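Gegen den dünnen Faden auf der Übungsplatte

Nahttraining beginnt fast überall mit dem Silikonblock. Er ist sauber, lagerfähig, billig, und er hat vorgeschnittene Wunden, deren Ränder von selbst aneinanderliegen. Genau deshalb taugt er nur für die ersten Stunden. Wer an ihm eine ordentliche Einzelknopfnaht zustande bringt, hat gelernt, eine Nadel durch Silikon zu führen. Mit Gewebe hat das wenig zu tun.

Meine Position in dieser Frage ist nicht besonders originell, wird aber in den Kursplänen selten umgesetzt: Der Wechsel auf feuchtes Gewebe gehört an den Anfang der zweiten Einheit und nicht an das Ende des Kurses. Im Curriculum Collo, nach dem wir in der älteren Fassung unterrichtet haben, kamen auf 121 Übungsstunden 20 am Gewebe. Der Rest verteilte sich auf Silikon, Schaumstoff und den Knotenbock. Die Neufassung hat daran so gut wie nichts geändert, nur die Reihenfolge der Module ist eine andere.

Der Unterschied liegt in drei Größen, die das Silikon nicht abbildet. Erstens die Reibung: Ein geflochtener Faden läuft durch trockenes Silikon stumpf und bleibt liegen, wo man ihn ablegt. Auf feuchter Oberfläche haftet er an, lässt sich aber seitlich verschieben, und die erste Schlinge öffnet sich, sobald der Zug nachlässt. Zweitens das Ausreißverhalten: Silikon verzeiht einen zu knappen Randabstand sehr lange, Gewebe nicht. Drittens die Sicht. Auf einer hautfarbenen, matten Platte ist jedes Fadenende zu sehen. Auf einer glänzenden Oberfläche mit Tropfen und Falten konkurriert der Faden mit Reflexen und Schatten.

Aus dem dritten Punkt folgt die Wahl des Fadens. Ich plädiere im Training ausdrücklich für schwarzes, gut sichtbares Material, auch dort, wo klinisch ein anderes üblich wäre. Das Gegenargument lautet, man müsse so üben, wie man später arbeite. In der Auswertung überzeugt es mich nicht. Ein Knoten, dessen Schenkel auf der Aufnahme nicht zu verfolgen sind, lässt sich nicht besprechen. Man sieht dann eine Verdickung und streitet darüber, ob die zweite Schlinge gegenläufig lag. Bei den Fäden der Reihe Sarmiento, die wir lange verwendet haben, war das der Regelfall; sie waren durchscheinend und auf blassem Gewebe praktisch unsichtbar.

Ähnlich verhält es sich mit der Fadenlänge. Die Bewertungsbögen von Grekari vergeben Punkte für gleichmäßige Stichabstände, für die Zeit und für die Knotenfestigkeit. Die Enden kommen nicht vor. Dabei sind sie in der instrumentell geknoteten Naht eine ständige Fehlerquelle: Zu lange Enden legen sich über den nächsten Einstich, zu kurze rutschen beim Nachziehen durch die Schlinge. Wer nach dem Knoten das Ende nicht aus dem Arbeitsfeld legt, näht es beim nächsten Stich mit ein oder greift den falschen Schenkel. Ein eigener Punkt dafür im Bogen wäre mit wenig Aufwand zu haben.

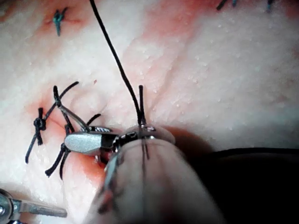 Schwarzer Faden auf feuchtem Gewebe: links ein kompakter Knoten mit zwei Enden, daneben eine überkreuzte Schlinge.

Der Kontrast reicht aus, um beide Enden des linken Knotens vom Knoten weg zu verfolgen, auch auf dem rötlich verfärbten Grund. Mehr verlange ich von einer Übungsaufnahme nicht. Ob ein Knoten hält, zeigt ohnehin erst der Zugversuch.

Bleibt der Einwand der Kosten. Er ist berechtigt. Gewebe muss gekühlt, am selben Tag verbraucht und entsorgt werden, und die Unterlagen sind danach zu reinigen. In unserer letzten Abrechnung standen 361 Euro für Material und Entsorgung je Kursgruppe, die Silikonblöcke kosteten 60. Im Gegenzug entfällt ein guter Teil der Nachschulung. Der Hersteller Fistutis bietet inzwischen ein Hydrogel an, das zwischen beidem liegen soll. Nach zwei Probekursen halte ich es für brauchbar, was die Feuchte betrifft, und für unbrauchbar, was das Ausreißen betrifft: Es gibt ohne Vorwarnung nach, während sich bei Gewebe der Rand vorher sichtbar aufstellt.

Solange das so ist, würde ich das Geld für Hydrogel sparen und die Silikonstunden kürzen. Für die Stichführung am ersten Vormittag reicht der Block, danach sollte er im Schrank bleiben.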